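Budget for the Table Before the Arm

Most equipment requests for a first robot cell arrive with one line that has been thought through and several that have not. The arm has a model, a payload, a reach and a quote. Everything it will stand on, pick up or plug into is covered by a single entry reading "accessories." I have reviewed enough of these to hold a view: the accessories entry should be written first, and the arm should be chosen with whatever is left.

The pick-and-place cell at the Itcombe shop is the one I use for costing. The arm was quoted in June by two suppliers, Clena and Malinowski, and their totals were close enough that price did not settle the matter. The difference was in what each quote left out. Clena listed the mounting plate and the pendant. Malinowski listed neither, and gave a lower figure at the bottom of the page. A buyer comparing totals would have picked the wrong one.

Where the small money goes

Layout costs almost nothing in material and a great deal in hours. Blue painter's tape is a cheap way to mark out a grid, and it can be pulled up and laid again when a bin needs to shift. I would not pay for a machined fixture plate until the positions have stayed put for a month. Bins, foam blocks and test parts belong in the same category: buy them at retail, buy spares of the same size, and record the part number. A replacement bin with a slightly wider lip means teaching the pick again.

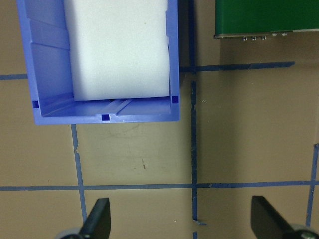
Where the large money goes

Labor is the item most often missing. On the Itcombe job we logged 36 hours of setup before the first full cycle, and 19 of those went to cabling, mounting and power. The programming was the shorter part. If the request assumes that setup is absorbed by existing staff, it should say whose other work stops.

Gripper fingers are next. They are a wear item and should be budgeted as one. We put $700 a year against fingers and fasteners, and so far that has held. A plan that treats the gripper as a one-time purchase will be wrong in its first year.

Floor space also has a price, even when it is already paid for. The footprint on the data sheet is the footprint of the base. The real one includes the frame, the side desk, the pendants, the cable runs and room for a person to stand with a tool in hand. Draw that outline and send it with the request.

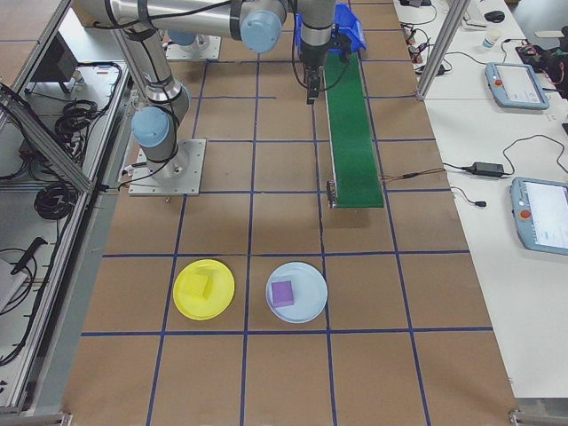 The case against all this is that it slows approval, and it does. The Wokska line went through in a single meeting on a Tuesday because its request was one page long. It then came back 2 times for supplementary funds, once for mounting hardware and once for a second pendant, and each return took longer than the original approval. I would accept a slower first decision to avoid that.

My recommendation for the next round is a fixed template. The arm goes on the last line. Above it go mounting, power, cabling, end-of-arm wear parts, test parts, setup hours and floor area, each with its own figure. A zero is allowed if someone is willing to sign next to it. Blank lines should be sent back.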